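Minutes of the Members' Meeting, Clirley Allotment Association
December
Posted by the Secretary

The meeting was opened at 7 p.m. in the small hall. The minutes of the last meeting were read and accepted without changes.

Water. The pump at the lower gate is again losing pressure. The firm Kyriakidis has looked at it and offers a repair for 500, with the new valve included. One member asked if we could wait until spring. Most of those present did not want to wait, as last year the pipe froze when it was left like this. The repair was approved, with 3 votes against.

Shared compost. There were complaints that people put cooked food in the compost bins, and that rats have been seen near plots by the fence. A new sign will be written in larger letters. The proposal to lock the bins was discussed for a long time and was not accepted.

Summer party and refreshments. The cost of drinks was higher than planned. It was suggested to buy from Prestance next year, where the delivery is free for orders above 100. 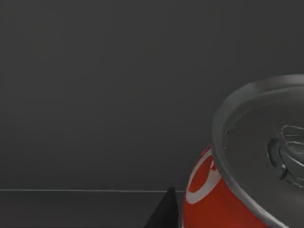 The member who made this suggestion will ask for a written price before the March meeting. It was also agreed that children under five do not pay for the meal. The question of music after 10 p.m. was left open, because the neighbors on Nurnard Lane have not yet answered our letter.

Empty plots. Two plots are free at the moment. The waiting list has about 100 names, and several of these people do not reply to mail any more. The Secretary will write to all of them once, and who does not answer until the end of February will be taken off the list.

Other matters. The key of the tool shed is missing. Whoever has it is kindly asked to bring it back. The wheelbarrow with the flat tire should not be used until it is repaired.

The meeting was closed at 8:40 p.m. The next meeting is in March, in the same hall.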